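Wieser Street Neighbors, minutes of the summer meeting
July 27, 2020, in Gertraud's backyard, chairs spread out
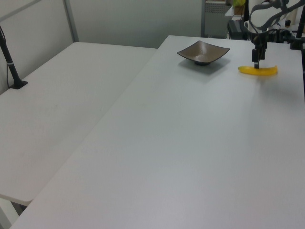
OK, so I'm taking notes again because I was the last to sit down. I type the way I talk, so if you want the formal version you'll have to come to the next one and write it yourself! We started late. The Winow end of the street was still looking for parking, and then Konrad Hämmerli had to go back for his reading glasses.

Last minutes: read, fixed in one spot (I had the hedge on the wrong side of the alley, sorry), approved.

Block party. We talked about this for way too long. Gertraud Eder wants to skip it this year and I think most of us saw that coming. Konrad said we could do a porch version, everybody stays on their own steps and somebody plays music from the middle of the street. I liked that a lot and said so, probably twice. The worry is that people will drift together once the food comes out, and they will, I know I would. We voted: no party in August, and we look at a porch evening again in November if the weather is still decent (Konrad says it will be, and I'm writing it down so we can hold him to it).

Yard sale money. There's $81 left in the envelope from last year. I had it in my kitchen drawer the whole time and now Gertraud has it. We agreed to put $44 of it toward new paint for the Little Library and keep the rest for stamps and flyers. Somebody asked if we could get a discount at Bromalport Hardware and I said I'd ask, but they were pretty short with me the last time I went in about the hinges, so don't count on it.

Little Library. The door sticks and the roof needs to be redone before fall. Konrad will take it down for a weekend and fix it in his garage. Please don't leave books on the sidewalk while it's gone! We had a whole stack of cookbooks get rained on in the spring and it still makes me sad. Color: we went around and around on this. Green won by one vote. I voted for blue and I'd like that in the minutes.

Speeding. Still bad, worst right after work, and mostly people cutting through to get to the Mindex lot. I called the city and got a form, filled it out, and haven't heard anything. Gertraud thinks we need five households to sign before they'll even look at it, and we have three. If you haven't signed, it's on the clipboard on my porch, under the rock. Bring your own pen please.

Tomatoes. Not on the agenda but it came up (it always does in July). The people by the corner have way more than they can eat and will leave a box out on the wall by the mailbox. Zucchini too. Take some, please, they're begging you.

The dog thing. We talked it over, everyone was nice about it, and I was asked not to write down the details. Moving on.

To do:
Me: Bromalport about the paint, call the city again
Konrad: library roof and door
Gertraud: envelope, flyer about the party being off

Next meeting is at Konrad's, date to be worked out by email. Bring a chair and something to drink. We broke up when the mosquitoes came out, and whoever left a blue sweater on the back fence, I have it at my place.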